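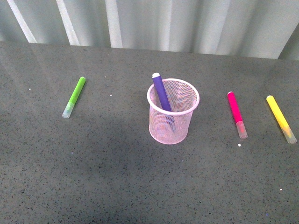

Lurdes Simões wrote in the free-text field that she wanted the old menu back and would give up anything else to get it, "the search box included." Her comment was the shortest we received on the subject and it states the position of most people in the Karker group. The rest of this section reports what happened when that group was given a list menu in place of the tile page, and compares it with the group that kept the tiles.

### 4.2 Replacing the start page

Karker is a small add-on that runs at login and puts a list menu in the lower left corner of the desktop. It leaves the tile page installed, and the user can still open it with a key combination. Vadeck does the same job in a different way: it turns the tile page off and loads its own menu from a separate process. We chose the two for that difference. Both were installed with default settings on office machines at Grurkholm, where the staff had moved to the new desktop the previous November.

The 19 participants used their own accounts and their usual programs. Logging was done with Nyaga, which records the name of each program started and the route used to start it (menu, tile, search, taskbar or desktop shortcut). It does not record file names or typed text. Participants could pause logging from the tray icon, and a few did so during payroll work. Those gaps are treated as missing and we did not try to fill them.

Figure 2. Four markers and a pen cup on a gray speckled countertop.

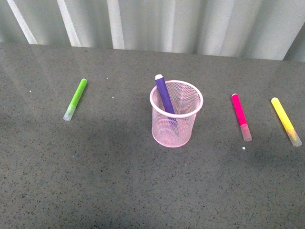
Pinned programs were counted separately from the full program list. In Karker the pinned items sit at the top of the menu and the full list opens on a second click, while Vadeck shows both in columns. This matters when reading the results, as a single click in Vadeck may correspond to two in Karker. We therefore report launches and leave clicks out.

Over the logging period the median participant started 194 programs. In the Karker group almost 40 percent of launches went through the new menu. The taskbar came second and search third. The tile page was still opened now and then, mostly to reach the weather and mail apps, which have no entry in the Karker list unless one is added by hand. In the Vadeck group the tile page could not be opened at all, and several participants asked how to reach those same apps. Most of them made desktop shortcuts.

Participants who kept the tile page used the taskbar more than either of the other groups. Some had pinned so many programs that the icons ran into the notification area. When asked, they said they had done this in their first week with the new desktop and had never gone back to change it. We had expected search to be the main route for this group - it is the one the built-in tour recommends - but it was used mainly for control panel items and rarely for programs.

Removing the add-ons caused some trouble. Karker restored the earlier settings without a restart. Vadeck needed a restart and on one machine left an empty folder in the program list, which we deleted by hand. Neither add-on changed the file manager or the task manager, and both kept working normally throughout.

We did not measure time to launch. Nyaga writes its timestamp when the program window appears, so slow programs would have counted against whichever menu was used to start them.

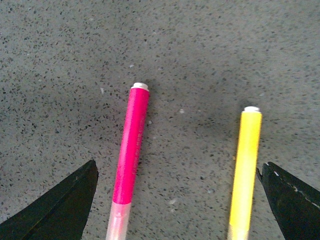 ### 4.3 Menu settings changed by participants

Few default settings were changed. In Karker the most common change was the size of the icons, followed by turning off the list of recent files. Two participants moved the power button from the submenu to the bottom row. In Vadeck the color theme was changed more often than anything else, and the column order was left alone on every machine.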